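What Lives in the First-Aid Box?
A page for kids who like to know what's in things

Somewhere in your house, probably behind the towels or on top of the fridge, there is a first-aid box. You have met it before. You may have met it while hopping on one foot and yelling.

Most people only look inside when something has gone wrong, and that's a terrible time to look at anything. You're busy having a knee. So let's look now, while all your skin is where it should be.

Why is it a box with little rooms?

First aid means the help you give someone right away, before a doctor or nurse gets involved, or so that they don't have to. For small troubles, it might be the only help you need. A splinter doesn't usually want an ambulance. It wants tweezers and somebody with steady hands.

The trouble with tweezers is that they like to hide. Put tweezers, bandages, a roll of gauze and some tape in a plain bag, give it a year, and you will have one large ball with tweezers in the middle, pointy end out. That's why many first-aid boxes are divided up inside. Small things get small rooms. Bigger things get the leftover space and are expected to behave.

Yolotzin Gallegos is a school nurse and she tests her box with her eyes shut. If she can find the tape without peeking, the box passes. If she finds a granola bar, somebody is in trouble.
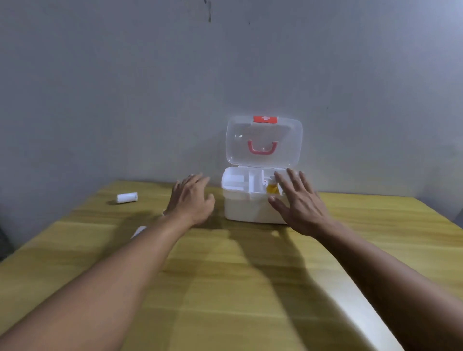 A clear lid is a clever idea too. When you can see through the top, you can check what's in there without opening anything, and you can spot an empty corner before the day you need what used to be in it. Not every box has one. Plenty are solid metal or cloth bags with a zipper, and those do the job as long as someone remembers to look.

Then there's the cross. A red cross on white, or a white cross on red or green, tells people that help is kept inside. It's handy because it works even if you can't read yet, or if you can read perfectly well but are crying too hard to bother.

And a handle, of course. People very rarely get hurt right next to the first-aid box. They get hurt at the far end of the yard, up the hill, under the porch. The box has to travel.

So what goes in the rooms?

Bandages. You may call them something else. They keep dirt out of a cut while your skin gets on with fixing itself, and skin is very good at that if you stop picking at it. They come in different sizes, and the one you need is always the size your brother used up on his stuffed giraffe.

Gauze pads. These are squares of thin, loosely woven cloth for bigger scrapes. They don't stick by themselves, so they need the next thing.

Tape. First-aid tape is made to come off skin. The tape in the kitchen drawer is made to hold a parcel together all the way to Alaska. Please don't mix these up.

A stretchy bandage. This is long and rolled up, and it's used to wrap a sore ankle or wrist. It can be unrolled in a second and takes an adult ten minutes to roll back, which is why they'd like you to leave it alone.

Tweezers. For splinters. See above, under hiding.

Gloves. Thin ones, for the helper. They keep the helper's germs away from your cut and your cut away from the helper.

Some boxes hold medicine or creams as well. Those are for grown-ups to hand out, even if the tube looks like toothpaste. It isn't toothpaste. Tiburcio Camacho, who is now a perfectly sensible dad of 2, would like you to take his word for that.

Is it ever finished?

No. Things get used up, and some of them get old. Look for a date printed on the wrappers. If it has passed, show an adult. A bandage that has lost its stickiness is just a very small blanket.

Checking the box is a good job for a kid. Pick a month, say September, and do it every year. Ask an adult to sit with you, take everything out, and put it back where it goes. Write down what's missing. Don't write "everything" just to cause a fuss.

While you've got your adult sitting down, ask them two things. Where does the box live? And who should you call if somebody is badly hurt? In the United States, the number for emergencies is 911. For anything big, you get a grown-up or you call, and the box can wait.

Then put it back in its usual spot, the same one every time. Behind the towels is fine, if everybody knows about the towels.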